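# What is a tea box for?

Tea comes in a perfectly good cardboard packet. Grown-ups know this. They buy the packet, carry it home, take the tea bags out and put them in a different box. Then they feel very pleased with themselves.

To see why, start with the table. Tip out a few kinds of tea bag and push them about. Peppermint slides under lemon, and the ordinary sort gets everywhere.

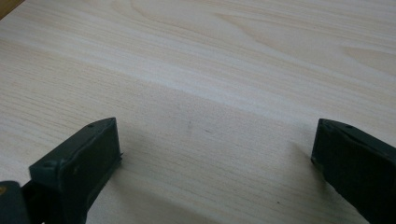 Before long you can't find the one your gran likes, and she will have to be given something with nettles in it. She will be polite about it, but she will remember.

A tea box sorts this out with walls. Thin strips of wood stand up inside and split the space into parts. The proper word is **compartments**, a long word for "places to put things so they stop fighting". Cutlery drawers have them. So do pencil cases, if you are the kind of person who owns that kind of pencil case.
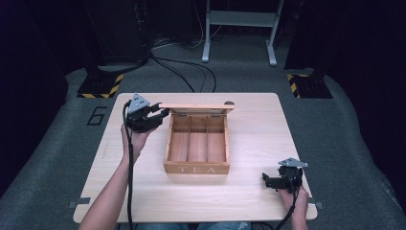
*An open tea box with three long compartments and no tea in any of them.*

Look for the hinges. A hinge is a joint that lets one piece swing while staying fixed to another. Doors have them, and so do your knees, more or less. Without hinges, the lid would be a separate thing, and separate things end up behind the sofa.

## Why the corners are clever

Many boxes are made from bamboo. It looks like wood and gets used like wood, but bamboo is a grass, a cousin of the stuff you are told to keep off in parks.

Look at where two edges meet at the top of a box. If the joint runs slantwise, from the inside corner to the outside one, you have found a **mitre**. Each piece is cut at a slope so the two fit together. Picture frames often have them too.

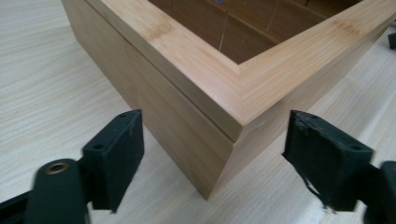
*A bamboo box, with a mitred corner on the rim.*

## Try it yourself

1. Find a shoebox and some stiff card.
2. Cut strips as long as the box and nearly as tall.
3. Fold a flap at each end and glue the flaps to the sides.
4. Fill it with tea bags, crayons or football stickers.

Keep the tea away from the felt tips. Flor Escobar tried them together in April, and her peppermint has never been the same.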